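Posted by Hanna Jakubowski, July

Sunday. Open day at Prumitmont, the robot people out past the rail yards. Got there late, parking a nightmare, 100 people ahead of me in line for 2 coffee urns. Worth it tho.

Mostly arms on benches. The Vultine team let kids shout suggestions, which the arm ignored. Long chat with a fellow from Stępień about grippers and why soft things are so hard for them. Didnt follow all of it. Good sausage roll.
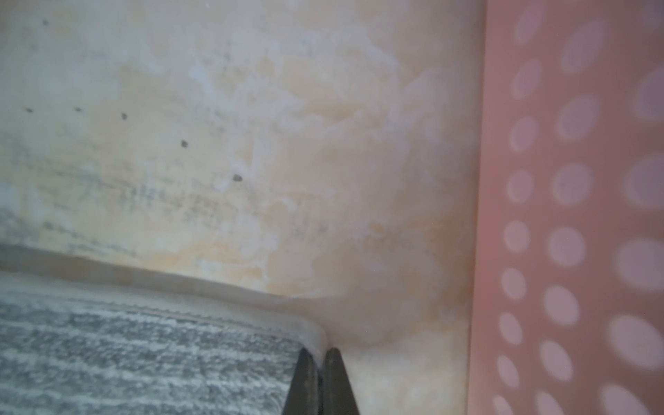
My favourite was the wrist camera, I could of stayed at that bench all afternoon. You get so close you lose all sense of what's what. Pink polka dots up one side, grey fuzzy-looking thing at the bottom, and the two dark fingertips right at its edge. Stayed 5 minutes past closing. Going back for the Zisier talk if I can get a seat.

Print this post | E-mail this to a friend
Filed under: Out and About, Gadgets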